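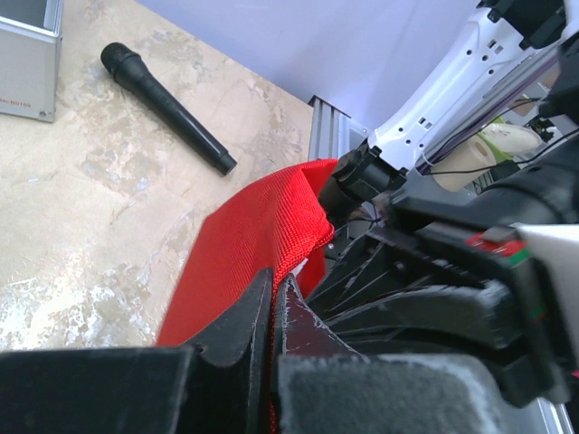
Malha vermelha entre os dedos da garra, vista pela câmera de punho.

Análise: Latura, método de imitação para dois braços

O Latura é um método de aprendizado por imitação para manipulação com dois braços, publicado pelo grupo de Chin-lung Tu e distribuído pela Kimow num pacote com código, pesos prontos e um manual curto. Passei os últimos meses usando o pacote na bancada de Urnville e escrevo sobre o que encontrei. Já tinha usado o Hauser, que é a opção mais antiga e ainda a mais comum entre os grupos que conheço, e a comparação vai aparecer várias vezes no texto.

O que o método faz

A maior parte dos métodos de imitação recebe as imagens de todas as câmeras, junta tudo e prevê os próximos movimentos dos dois braços de uma vez. O Latura separa as coisas. Há um módulo para cada braço, que dá mais peso à câmera do próprio punho, e um terceiro módulo que olha a câmera fixa e decide quanto um braço deve levar o outro em conta. Quando os braços trabalham em objetos diferentes, esse peso cai. Quando os dois seguram a mesma peça, sobe.

A ideia é simples e o artigo a explica bem. O ponto fraco do texto é a seção sobre sincronização, que ocupa meia página e deixa de fora o atraso entre câmeras. Quem for reproduzir vai gastar tempo nisso. Eu gastei.

Instalação e dados

Os pesos prontos foram treinados com 2537 demonstrações, divididas em seis famílias de tarefas. Objetos rígidos grandes e tecidos são duas delas, e foram as que testei. O ajuste fino para a nossa bancada usou 130 demonstrações gravadas por teleoperação, todas por mim, o que deve ter ajudado na regularidade e atrapalhado na variedade.

A instalação correu sem problemas até a calibração. O manual supõe que a câmera fixa esteja atrás dos braços e mais alta do que eu conseguia montar, e a rotina de calibração falha sem dizer o motivo quando um dos braços cobre o marcador. A solução foi calibrar um braço por vez e juntar os arquivos à mão. A Kimow respondeu à minha mensagem com um script que faz exatamente isso e que ainda não está no pacote.

Pontos que vale anotar antes de começar:
- o conversor de dados aceita o formato do Hauser, mas descarta a abertura da garra se o campo tiver outro nome;
- a taxa de controle padrão é alta demais para computadores modestos;
- o registro de erros grava por cima do arquivo anterior a cada execução.

O último item me custou uma tarde inteira de testes. Mude o nome do arquivo logo no primeiro dia.

Objetos rígidos com os dois braços

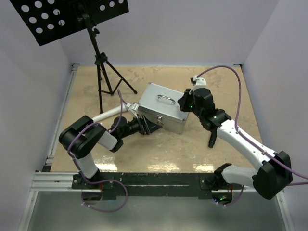 Foto: bancada de Urnville, câmera fixa / Kimow

A maleta de alumínio foi o objeto em que mais insisti. É larga, reflete luz e obriga os braços a se moverem juntos: se um deles adianta, o outro perde o contato ou empurra a peça contra a garra oposta. Com o Hauser, o erro típico era esse. Um braço subia primeiro, a maleta girava e a política seguia em frente como se nada tivesse acontecido.

Com o Latura isso ficou bem mais raro. Fiz 76 tentativas de levantar e reposicionar a maleta, mudando o ângulo inicial de uma para outra, e a maioria terminou com a peça no lugar pedido. As falhas se concentraram nos ângulos mais abertos, em que um dos braços precisa se esticar bastante. Nesses casos o robô costumava parar e tentar de novo, o que prefiro a uma queda, embora às vezes ficasse repetindo a mesma aproximação até eu interromper.

O módulo de coordenação pode ser desligado por uma opção no arquivo de configuração. Desliguei para comparar e o comportamento antigo voltou quase inteiro. É um bom sinal: o ganho vem mesmo da parte que o artigo diz que é nova, e quem quiser conferir consegue fazer isso sem treinar nada outra vez. Gostaria que mais trabalhos viessem assim.

A parte do fecho foi pior. Quando a câmera de punho chega muito perto do metal, os reflexos mudam a cada pequeno movimento e a previsão começa a oscilar.

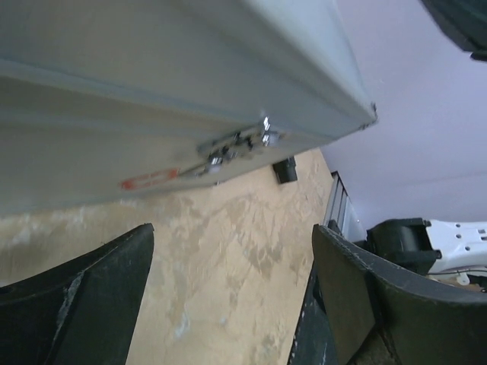 Reduzir a exposição da câmera ajudou. Aumentar o número de demonstrações de perto ajudou mais, e se fosse recomeçar eu gravaria uma parte maior das 130 só nessa fase final do movimento. O manual recomenda demonstrações completas, do início ao fim, e acho o conselho ruim para tarefas em que a dificuldade está toda nos últimos centímetros.

Tecidos

Aqui o Latura é apenas razoável. Pegar uma malha pela dobra funciona na maior parte das vezes, e a câmera de punho faz diferença para achar a borda. Soltar é outro assunto. O método não usa nenhuma medida de força, e o fim do contato precisa ser deduzido pela imagem. Quando os próprios dedos escondem o tecido, a garra abre cedo ou tarde demais. O artigo reconhece essa limitação numa frase do apêndice, lugar em que pouca gente vai procurar.

O desgaste da superfície dos dedos também pesa. Troquei o revestimento uma vez durante os testes, em dezembro, e a taxa de acerto com tecido mudou o bastante para eu repetir parte das medições. Com a maleta não notei diferença.

Custo de computação

O ajuste fino coube numa única placa de vídeo, de um dia para o outro. A execução é mais lenta que a do Hauser por causa do terceiro módulo, e em movimentos longos dá para ver uma pequena hesitação entre um bloco de ações e o seguinte. Há uma opção para suavizar essa passagem - vem desligada - e eu a deixaria ligada sempre.

Para quem serve

Se o trabalho envolve dois braços segurando a mesma peça rígida, recomendo o Latura no lugar do Hauser, mesmo com a calibração trabalhosa. Para braços que trabalham separados, o ganho é pequeno e o Hauser continua mais fácil de manter. Para tecidos, eu esperaria a próxima versão. Chin-lung Tu menciona no repositório um ramo com entrada de força, ainda sem pesos publicados; quando saírem, repito os testes com a malha e atualizo esta página.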